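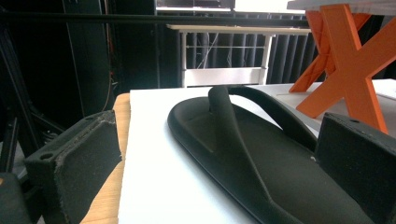 Black flip-flop on the white foam board, heel toward the left. Footbed side up, before any cleaning.

September, 4:40 pm

Started on the Gatgate flip-flop today. Halldóra wants a yes or no on whether we stock it for the pool shop, and the sheet from the supplier says the sole "will not hold dust" and the strap is "rated for 3,000 flexes." I have read that sentence four times and still don't know what counts as a flex. Toe up and down? The strap pulled to one side? No method given, no load, no temperature. I wrote to ask. Not holding my breath.

First look, on the foam board under the bench lamp. The surface is charcoal more than black and it looks dusty. So much for the sheet. It could be bloom coming out of the material, or mold release, or plain dust off our own shelves, and I can't tell those apart by eye. There is also a white speck on the footbed. Védís thinks it came off the foam board and I would bet on that too, but I have left it alone until the tape lift.

The raised rim around the sole bothers me more. It makes a shallow lip all the way around the footbed, and this is meant to be a pool shoe. Where does the water go? The sheet shows a foot and a wave and an arrow. I don't accept an arrow as a drain. Plan is to pour a measured 10 ml on the footbed with the shoe level, wait 5 minutes, then weigh what stays. Repeat with the heel lifted.

Toe post: tall, comes up like a fin, and flares into a triangle where it meets the sole. I like the flare. Most of the dead flip-flops in the returns bin went at the post, pulled straight through, so a wide base ought to help if it carries on down into the sole. If it's only a skirt on top it does nothing. Can't know without cutting one open and Halldóra says no cutting until the second pair turns up from Skovilthorpe.

Side strap is thick and stands up in an open loop. Kenneth says thick means strong. Thick can also mean stiff, and stiff means the load goes to the ends. He says I am hard to please. He also told us the Krajčí sandals were fine, and we all remember the blisters.

Tried the flex jig at 5:15. Stopped at 1,167 when the counter jumped, then sat on the same number while the arm kept going. So the real count is unknown and I am throwing the run out. No cracks I could see at the post or at the strap ends, but I won't write "passed" on a run with a broken counter, and please don't let anyone else write it either. Elínborg has the spare counter. Ask her before lunch, she goes home early.

Later, same day. Þórey asked why we don't just wear them for two weeks. Fair question. My trouble with wear tests here is that we all know which shoe we are hoping will fail. If we do it, cover the logo card and let her hand them out.

To do
- tape lift off the heel and off the toe end, keep the strips apart
- wipe half the footbed with a damp cloth, leave half, look again in the morning
- water test as above
- new counter, full flex run from zero, write down which way it bends
- find out if Skatus makes the strap or only the box

No reply from the supplier as of 6.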